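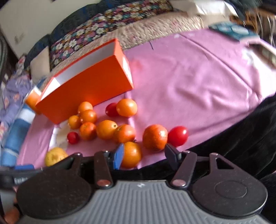 *Oranges, tomatoes and one potato, ready for sorting beside the orange box.*

## Keeping fruit in a cardboard box

In my kitchen there is little space, so I sort the shopping in another room, on an old sheet or a cloth. The cloth catches the dust and bits of leaf, and afterwards I shake it from the window. It should be clean but it needn't be your good one, because a soft tomato leaves a mark.

For storage I use cardboard boxes. The one I like best came with a delivery from Plosanar and I have kept it already two winters. A box for fruit should be:

- clean and without smell (never one from soap powder)
- low enough that you see the bottom
- open on top, or with the lid put away

### How to sort

Take everything out first. Hold each orange in the hand and press it lightly with the thumb. A good one is firm and feels heavy for its size. Spots on the peel are mostly only on the peel, so don't throw an orange away for its looks. If you find a soft place, eat that one today or press it for juice. If there is mould, it goes out, and you wipe the ones which were touching it.

Big and small fruits I keep apart when I can. The small ones with thin peel dry out sooner, so they stay in front where the hand finds them.

I weighed my oranges once, from curiosity. One week they made 1,825 g, and after we had eaten for some days there were 635 g left. Since then I buy a bag of 1,250 g and it is enough for us.

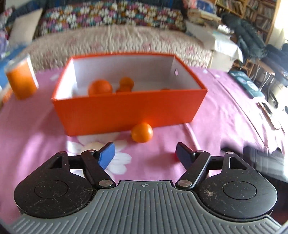
Put the fruit back in one layer, with a little air between. If they lie in two layers, the lower ones get pressed and you forget them. A sheet of kitchen paper on the bottom is useful in damp weather. Change it when you refill the box.

### What doesn't go in the same box

**Tomatoes.** I keep them on a plate at room temperature, the stalk side down. Cherry tomatoes can go in a small bowl. Very ripe ones may go in the fridge for a day or two, but take them out a bit before eating.

**Potatoes.** These want dark and cool. Mine are in a paper bag from the Prillel market, in the lower cupboard. Cut away small eyes before cooking. A potato that has become green I don't use.

**Onions.** Also separate, and not next to the potatoes.

### Cleaning the box

Cardboard can't be washed. Brush out the crumbs, wipe it with a cloth that is almost dry, and leave it open until the evening. When the corners become soft, it is time for the paper bin. For a loose corner, brown paper tape on the outside holds better than the clear one.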